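Windska Bench Arm, Board Service Kit

Item 2310. Ships from Plitcombe.

The kit covers processor sockets on desktop boards. The brochure says it "frees your technicians." We'd put it more modestly – someone still preps the board, watches the arm and signs the ticket. Itziar Marín ran one at Osance for 11 weeks and reports less wrist strain, more waiting.
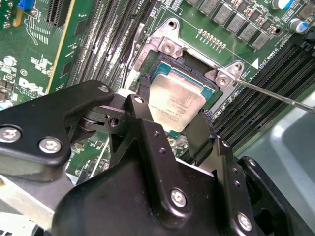

Can one technician look after two arms?
Only on identical boards, and we wouldn't plan staffing on it.

Training is 2 days, billed separately. Spare finger plates: item 1136.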